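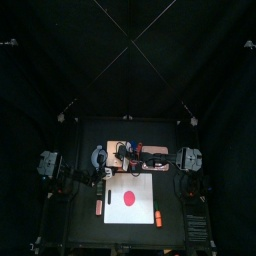
Cable sorting at the Fludow workshop moves to the back bench from June. Members have been bringing in leads faster than we can label them, and the boxes under the stairs now hold 417, most of them with no note of what they came from. A long lead is easier to handle when it has something flat under it, and a beige cutting board with a pinkish tray to its right will do, although black cable in loops soon spreads over the board and across the gap between the two. On a dark table top it is also hard to follow a black lead from one end to the other, so please use a pale surface if you have one.

Coil each lead loosely and fasten it with a paper tie. Tape is not needed and leaves a sticky mark. Anything longer than 5 metres goes in the Sastard crate by the door. Leads with cracked covering should be put aside for Bujar Softić, who will test them or cut them up for parts.

Ye-rin Noh has printed 100 new labels and left them in the top drawer. Write the plug type first, then the length. Spare trays can be handed in at the desk during opening hours.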